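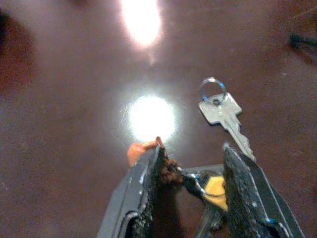
一位来访者听完后说，她和丈夫吵了十年，吵的从来都是同一件事：他道歉太快，快到她还没把话讲完。受访的婚姻咨询师在本子上记下了这句话，后来征得她同意，把它放进了自己的讲座里。

首页 关系 家庭 亲子 访谈 投稿

搜索本站 请输入关键词 搜索

2018-09-18

咨询师在萨林（Salline）咨询室工作，做伴侣咨询已有多年。应她的要求，本文不写姓名。我们谈的题目是道歉：为什么有的道歉说了等于没说，有的道歉隔了很久还管用。

她先讲了自己怎么会注意到这个问题。早些年她以为来做咨询的伴侣多半是不肯道歉，后来翻自己的记录，发现情况不是这样。“我那几年留下了357份首次面谈的记录。里面抱怨对方从不道歉的有，但是更多的人说，对方道歉了，自己还是难受，而且说不清为什么难受。”

她认为问题常常出在时间上。一方刚开口讲自己的委屈，另一方立刻说“对不起，是我错了”，话就断在那里。讲的人如果继续讲，显得不依不饶；不讲，事情又没有说完。过了几个星期，同一件事换个样子再来一次。

“快的道歉，很多时候是想让眼前的难堪早点结束。”她说，“我不觉得这种人是坏心。他们小时候在家里可能就是这么过来的，大人一发火，赶紧认错，火就小了。这个办法对小孩有用，带到婚姻里就不太够。”

我问她，那应该怎么办，是不是要忍着不道歉。她说不用忍，先听完就行。她在咨询室里会让听的一方做一件很小的事：把对方刚才讲的内容复述一遍，复述到对方点头为止，然后再说自己想说的话。复述的时候不加“但是”，也不解释当时的情况。

“第一次做，大部分人做不到。讲到第二句就开始解释了。我就请他停下来，从头再来。有一对夫妻，光这一步做了整整两次咨询。”

她不赞成把道歉写成固定的格式。市面上有一种练习册，列好了几句话，让人照着填空。埃克利（Erkley）的一家社区中心用过类似的材料，请她去看过课。她说课上气氛不错，大家都填得很认真，可是回家以后用不上。“对方一听就知道你在背书。吵架的时候人的耳朵是很灵的。”
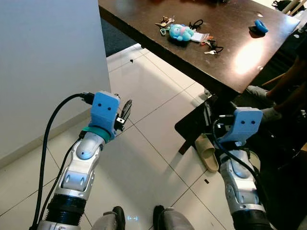
相比之下，她更看重道歉里有没有具体的事。“对不起，我态度不好”和“对不起，昨天你妈妈打电话来的时候，我在旁边叹气了”，分量差得很远。后一句说明他知道自己做了什么。听的人需要的往往就是这个，要确认那件事不是自己想多了。

接着谈到钱。她说伴侣之间瞒着对方花钱，数目常常不大。有一位丈夫每个月给弟弟转200块，转了很久，妻子在二月份对账的时候才看到。妻子对她说，自己并不心疼这笔钱，换了她也会给，只是想不通为什么不说。丈夫当天晚上就道了歉，第二天就当事情过去了。到他们来咨询的时候，妻子已经养成了睡前查账的习惯。

“他道歉的是钱，她在意的是瞒。”咨询师说，“两个人说的不是一回事。后来我请他讲讲，当初决定不说的那一天是怎么想的。他讲了很久，讲到他怕妻子看不起他家里人。妻子说这句话她以前没听过。”

那次谈话之后，两人仍然有争执，也没有马上恢复到从前。她不愿意把这个例子讲成一个圆满的故事，只说妻子查账的次数慢慢少了，夫妻俩还在来，间隔从每周一次改成了每月一次。

我问起另一种情况：错的一方反复道歉，受伤的一方一直不接受。她说这种也常见，外人容易站在道歉的人那边，觉得对方得理不饶人。她的看法是，接不接受没有期限，道歉的人不能拿道歉去换一个结果。“有人跟我说，我都道过歉了，她还想怎么样。这句话一出来，前面的道歉基本上就作废了。”

不过她也提醒，受伤的一方如果决定留在这段关系里，迟早要讲清楚自己需要看到什么。可以是晚回家之前打个电话，可以是把某个联系人删掉，也可以是每周有一个晚上不看手机。要求越具体，对方越有可能做到；做到了，也看得出来。只说“你自己想”，两个人都会很累。

瓦希迪（Vahidi）有一个伴侣互助小组，她每年过去讲一次。去年的那次来了大约340人，坐满了礼堂，提问环节几乎全是问孩子的。家长问，当着孩子的面吵了架，要不要当着孩子的面和好。她的回答是要。孩子看见了前半段，也应该看见后半段，不必讲细节，让他知道父母谈过了、谁向谁道了歉，就可以了。

“还有人问，父母该不该向孩子道歉。我说当然该，而且要跟对大人一样具体。你冤枉他拿了东西，就说冤枉了他拿东西。不要说‘爸爸也是为你好’，这句话一加上去，孩子记住的就是这句。”

她自己也有做得不好的时候。她说有一回在家里和丈夫为洗碗的事争起来，丈夫话没说完，她已经把复述的那一套搬了出来，语气像在上班。丈夫说你不要拿我当来访者。她想了想，觉得他说得对，那天后来什么技巧也没有用，两个人把碗洗了，第二天早上才接着谈。

哪些情况不适合谈道歉，她讲得很明确。家里有人动手，或者有一方害怕另一方，就不要先谈道歉和原谅，先谈安全。动手之后哭着认错，过一阵再动手，这种循环她见过。遇到这样的家庭，她不做伴侣一起参加的咨询，会请他们分开来谈，并介绍到别的机构。

访谈快结束时，我问她有没有一句话可以让读者今天就试试。她不太喜欢这个问题，想了一会儿才说，下次对方讲话的时候，等他停下来，再问一句“还有吗”。多数时候是还有的。问了以后要真的听，手里的事情先放一放。

她下一场讲座在马托（Mato），谈的是成年子女和父母之间的旧账，名额有限，需要提前登记。

联系我们 | 投稿须知 | 版权所有，未经许可不得转载 | 返回顶部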